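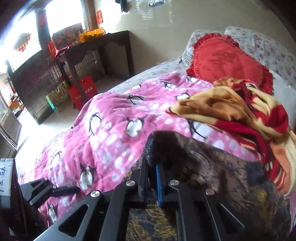 Posted in December
By Chin-lung Fang, Wimard Home Services

Wimard is looking for people to make beds and tidy bedrooms in the guest houses we look after. The work is part time, in the mornings, and we would like to fill the places before the New Year guests begin to arrive. You do not need experience in a hotel. If you have kept a bedroom in order for your own family, you already know most of what we do.

Our guest houses are family homes, and they do not look like hotel rooms. The owners leave their own blankets, cushions and pillows on the beds, and very few of them match. One bed can have a children's blanket with penguins and also a heavy patterned one in dark colors. We do not replace these things with white sheets. The guests choose our houses for this reason, and we ask our workers to treat the bedding with the same care as the owner does.

What you will do in the morning:

- Open the window and take everything off the bed, one layer at a time.
- Check each blanket for stains, pulled threads and open seams. Write what you find in the room book.
- Put the sheet on and make it smooth from the head of the bed to the foot.
- Lay the blankets back and fold the spare ones.
- Set the pillows and cushions at the head. Cushions with a ruffled edge must be shaken, never pressed flat.
- Dust the cabinets and tables, including the carved parts, with the soft brush.
- Leave gift bags, boxes and holiday decorations in their places, also the paper ones on the windows.

For a room with one bed we plan 30 minutes. For a room with a double bed and much furniture, we plan 60. New workers usually need longer in the first weeks and we do not take money away for this.

The blankets are the part which people find difficult. Fleece is light and slides when another blanket lies partly over it, so the two must be laid together and the folded edge pulled straight at the end.

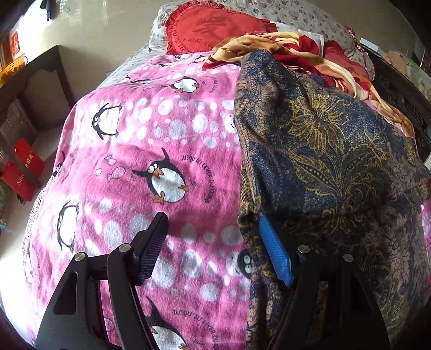 Hiếu Phí says that for the first month she always began with the heavy blanket, and the thin one came out from under it every time. Now she lays the fleece first, holds it at the foot with one knee, and only then brings the other one over.

You will learn this from her or from me during three paid training mornings at the Bạch house.

We ask that you can lift a wet quilt, that you can read simple notes in English, and that you tell us the evening before if you cannot come. There is no upper age limit. Our oldest worker is 58 and she is also the fastest.

To apply, please write a short letter to Chin-lung Fang at the Wimard office, or bring it to the front desk between 9 a.m. and noon. Tell us which mornings you are free and whether you have your own transportation.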